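Small Screens, Big Pages
December 2022

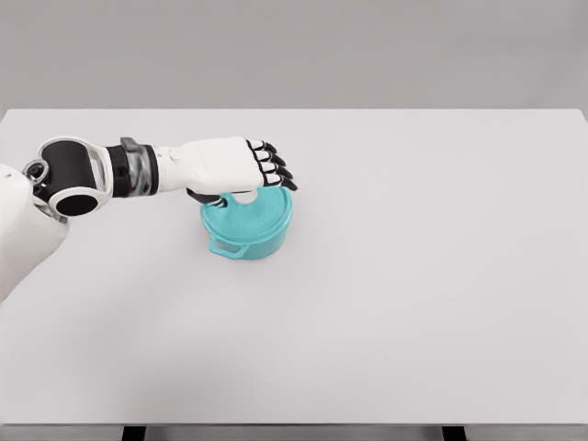 I spent most of September reading the web on nothing but my phone, and I came away grumpier than I expected. The recipe sites are the worst of the bunch (I know, everybody says so). You want to cook one thing, something that fits in a small pot, and the page makes you thumb past a video, a newsletter box and two cookie banners before you get to the onions. On the Etwood browser I could at least collapse the junk. On Ridach I just kept scrolling and muttering.

Brondedia redid its mobile pages this fall and I love what they did! The front page used to pull in 3,454 kilobytes and now it's 1,436 – you can feel it on a bad connection, and my train ride is one long bad connection. Search still hides behind a tiny icon, though, and I missed it for days.

A few of you wrote in asking about Oláh, the reader app. I've got it installed with 27 feeds in it so far. More on that next time, once I've figured out why it keeps logging me out.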